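Kosley hand gripper kit, reviewed after a month of home use

I bought the Kosley kit in September, as a pair, to replace the grippers I had been printing from my own drawings. Mine worked for rigid things and were poor at everything else. I wanted something I could hold in my hand while working out how a job should be done, then bolt to a small arm in the workshop later. The pair cost me 258 euros with postage. A single one is 174, so the saving on two is decent if you know you need both.

My use is narrow. I am building a machine at home that picks up small household items and drops them into a bin. It isn't a clever machine and it isn't meant to be. Agathe Langlois and I share a bench at Dritcombe, which is a workshop with better tools than I own, but most of the building and nearly all of the trying out happens in my spare bedroom.

What comes in the box

Printed body parts, finger links, metal pins, a bag of screws, two sets of pads and a folded sheet of instructions. There is no case. The parts are in numbered bags, which is more than I got with the Zeller kit I built last year. The Zeller had everything loose in one bag and a parts list that didn't match the contents.

You will need your own hex keys, a small file and some patience for the pins. A drop of light oil helps too. The instructions don't mention oil anywhere.

Building it

The first gripper took me most of an evening. The second took under an hour and a half. The difference was nearly all in the finger linkage, where it is easy to fit one link back to front. It will still open and close like that, but the pads meet at a slight angle and you only find out when you try to hold something thin. I had to knock the pins back out to fix it, and one of them now has a mark on it where the punch slipped.

The holes for the pins are tight. On the first gripper I opened two of them up with a file, which was a mistake, as one arm now has a bit of side play. On the second I pushed the pins in cold with a bench vice and a scrap of softwood, and that one is much better. If you only take one thing from this review, use the vice.

The instruction sheet is drawn clearly enough up to the point where the pads go on. After that it skips a step. The pads have to be seated before the fingertip blocks are tightened, and the sheet shows it the other way round. I wrote to Kosley and got a reply from Thierry Renaud within a day, with a corrected drawing attached. He said the new sheet would go in with the next batch.

Using it on soft things

Cloth is where my old printed gripper gave up, so it is what I have spent the most time on. Socks, flannels, hair scrunchies, a glove, a dishcloth. I work on the bed, with whatever happens to be lying around it, and a plastic bin as the target.

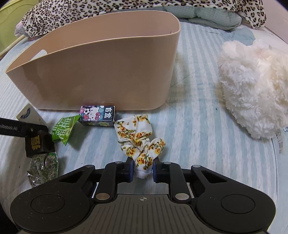
The pads grip fabric well without needing much force. With my old hard fingertips I had to squeeze until the links flexed, and thin cotton would still slide out when I lifted. With these I can close gently and lift. The trick is to come in low and pinch the gathered part of whatever it is. If you pinch a single flat layer, the pads tend to push it into a ridge first and you end up holding less of it than you thought.

Flat sheets of cloth laid out on other cloth are still hard. I haven't found a reliable way to take a thin handkerchief off a bedspread without picking up a bit of the bedspread as well. Agathe has had more luck than me by approaching at a slant and dragging one pad before closing. I can do it her way perhaps half the time.

Letting go is a separate matter. Anything with a bit of fluff to it clings to the pads, and a slow release makes this worse. Opening quickly over the bin works better. On an arm that will mean setting a faster opening speed than I had planned for, and I have changed the motor I was going to use for that reason.

Using it on hard things

Small cardboard boxes are no trouble at all. Foil wrappers are fine if there is something solid inside, less so if they are mostly air. Round bottles roll a little before the pads take hold. Coins and flat cards on a hard table can't be picked up by this design and I don't think they were meant to be. On a mattress you can press down beside a card and get a pad under it, but I wouldn't build a machine around that.

Weight hasn't been a problem with anything I would want in a bin. I stopped at a full half-litre bottle, which it held, though I could feel the linkage giving.

Wear and cleaning

The pads pick up lint and lose grip once they are coated. A damp cloth brings them back. Don't use spirit on them - Mitiku Gidey did that on his pair and the surface went shiny. The black body shows every speck of dust, which doesn't affect anything but does make it look older than it is.

The pins have stayed put on the gripper I pressed together in the vice. On the other one, a pin has worked its way out twice, on the arm I filed. I have put a dab of thread lock on it and it has held so far. I count that as my own fault.

Fitting it to an arm

I have only done this with one of them. Kosley sell a mounting plate separately, but I made my own from a piece of 4 mm aluminium at Dritcombe and it took an afternoon. The bolt pattern is on the instruction sheet and it is accurate. My arm is a second-hand Mughal, an old one with a fairly wide wrist, and I had to pack the plate out with washers to clear it. If you have the same arm, allow for longer bolts than the ones supplied.

Once mounted, the gripper is a little nose-heavy. The arm copes, but it dips slightly at full reach and I have had to correct for it in the settings. What I learned by hand carried over fairly well. The slow approach and the low pinch both work the same. The quick release needed some fiddling, and I am still not happy with it.

Compared with the Zeller

The Zeller is cheaper and stiffer. For boxes and bottles I would call them equal. It came with plain rubber fingertips that were no good on fabric, and you can't swap them without drilling. It is also tiring to hold for more than ten minutes, as the body digs into the palm. The Kosley is wider and sits better, though Séverine Lefèvre, who has small hands, tried mine and found it too broad to close comfortably. She prefers the Zeller.

Complaints

The missing step in the instructions. No spare pins, when at least one is likely to be damaged on a first build. Spare pads cost more than they should. The screws are soft and I have already rounded one.

I would buy it again for soft items. If all you want to move is small boxes, get the Zeller and spend the difference on a better motor.

Mathis Gilbert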